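How to Wash Stuffed Toys Without Ruining Them

By Kamlesh Katiyar
October

Most stuffed toys can be washed at home. The ones that come out badly were usually washed too hot or dried too fast.

Start with the label. It is normally sewn into a side seam or under a leg. If it says surface wash only, believe it. Those toys often have a cardboard stiffener or a sound box inside, and neither will survive a soak. If the label is gone, squeeze the toy all over with your fingers. Anything hard or crunchy means you should clean the outside only.

Check the seams next. A small gap will become a large one in the washer, and polyester fill is miserable to pick out of a drain pump. Close gaps with a ladder stitch in doubled thread before washing, and pull on the eyes and nose while you have the toy in your hand. Tighten loose ones with a few stitches or take them off and sew them back on afterward.

For the machine, put each toy in a zippered mesh bag or a pillowcase knotted at the top. Use cold water, the gentle cycle and half the detergent you would use for a small load. Skip the fabric softener. It coats the pile and makes it clump. A couple of bath towels in the drum will keep the load balanced - wash them first if they are new, or you will be picking lint off the toy for a week.

Hand washing is better for anything old. Fill a basin with cool water and a teaspoon of dish soap, push the toy under and squeeze it gently. Change the water until it stays clear. Do not wring it. Roll it in a dry towel and press down with your forearms, then do it again with a second towel.

For surface cleaning, whip a little dish soap and water in a bowl until you have mostly foam. Work the foam in with a soft toothbrush, going with the pile, and wipe it off with a damp cloth. Feet and paws pick up the most dirt and may need two rounds. Try the underside first if the color is strong.

Drying takes longer than people expect. Reshape the toy while it is damp, pulling the arms and legs straight and patting the stuffing back where it belongs. Lay it on a rack with air moving under it and turn it morning and evening. A medium bear takes 40 hours in my laundry room with a fan running. A toy that feels dry outside can still be wet in the middle, so press hard and hold it against your cheek. If it feels cool, leave it out longer.

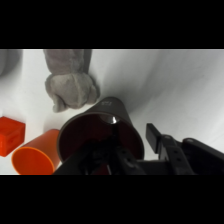
When it is fully dry, brush the pile. A clean pet slicker brush works on longer fur, and a baby brush is enough for short plush. Use short strokes and hold the fabric down near the seams so you do not pull on the stitching. If the stuffing has gone lumpy, roll the lumps between your fingers from the outside until they break apart.

Keep the dryer for toys that are already nearly dry, on the no-heat setting, for 2 short runs with a rest between them. Heat will melt the tips of synthetic fur and there is no fixing that.

For smells with no visible dirt, seal the toy in a bag with half a cup of baking soda, shake it, leave it overnight and vacuum with the upholstery tool. Put a piece of old pantyhose over the nozzle if the eyes are small.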